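Forum: Airframes & Surplus > Disposal, Demil and Parts

Thread: Demil code on landing gear actuators from a scrapped trainer

ridgeline_aero
Posted in May, 7:43 pm

I have two main gear retraction actuators that came out of a trainer airframe cut up at the Kurevmont yard. The lot sheet from Cirkport lists them under one line item with no demil code in the column, only a condition code. The data plates are intact on both. Before I list them for sale I want to know whether a blank code means "no demil required" or "not assigned." The yard says the first. I am not convinced.

The airframe was sold as scrap with a mutilation requirement on the wing spars and the center section. The spars were cut. The actuators were removed before the cut, under a parts reclamation list that I have a copy of. 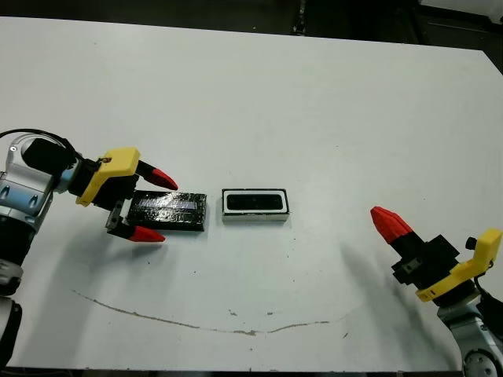 Re: Demil code on landing gear actuators

torque_stripe
8:10 pm

Blank is not a code. If the column is empty, somebody failed to carry it over from the turn-in document. Look up the stock number, not the part number, and read the code from the catalog record. Part numbers get shared between military and civil versions of the same unit, and the two can carry different codes.

Do not list them until you have it in writing.

Re: Demil code on landing gear actuators

hangar_rat_671
8:26 pm

Disagree in part. For a trainer of that type nearly all of the gear hydraulics are commercial items. I have bought and sold this kind of unit for years, and the code has always come back as the lowest one. The buyer will care a lot more about the overhaul record than the code. An actuator with no overhaul tag is worth core price whatever the paperwork says.

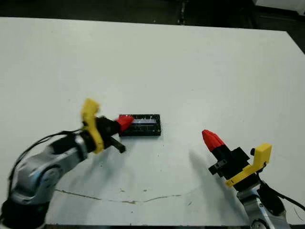

Bench, left side.

Re: Demil code on landing gear actuators

torque_stripe
8:41 pm

"Always come back as the lowest" is how people end up getting a letter. Codes get changed. A lot that was released clean can be recalled later if the item was miscoded at turn-in, and the holder eats the cost of shipping it back. The lowest code also does not settle the export question. That is a separate determination.

Re: Demil code on landing gear actuators

ollie_flush_rivet
9:02 pm

Something nobody has raised yet: was the reclamation list attached to the sale contract, or did the yard write it up afterward? In the first case, the removal was authorized and the actuators are yours free of the mutilation clause. In the second, the clause may cover the complete airframe "including installed components," and the actuators should have gone through the shear with everything else. Check the definitions page. Cirkport has used both wordings.
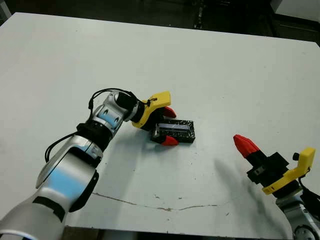 Both arms over the bench.

Re: Demil code on landing gear actuators

ridgeline_aero
9:30 pm

Checked. The list is attachment 2 to the contract and is referenced in the body, so it predates the sale. The mutilation clause names the spars and center section only. "Installed components" does not appear.

The stock number lookup is harder. The plates show a manufacturer part number and a serial. The stock number on the lot sheet is one digit short - 12 digits where there should be 13.

Re: Demil code on landing gear actuators

hangar_rat_671
9:38 pm

Then the contract question is closed. For the stock number, cross from the part number and the manufacturer code. If you get more than one hit, compare stroke and port size against the illustrated parts breakdown. Ollavia has a scanned copy for that trainer, page 155 if theirs has the same page numbering as mine.

I still say you are overthinking this. List them as cores, domestic sale only, and state that the code is unverified.
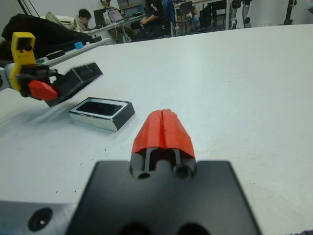 Re: Demil code on landing gear actuators

torque_stripe
9:51 pm

Stating "unverified" in the listing does not protect the seller. It documents that he knew. Get the cross-reference, then write to the contracting office with the lot number, both serials and a copy of attachment 2. Ask for the code and for a corrected lot sheet. Mine took 43 days last time, and Rind would not put the parts on consignment until the reply was in the file.

Re: Demil code on landing gear actuators

ridgeline_aero
10:15 pm

Two hits on the cross-reference, same stroke, different port thread. I need a thread gauge to separate them. Will write to the contracting office either way and hold the listing.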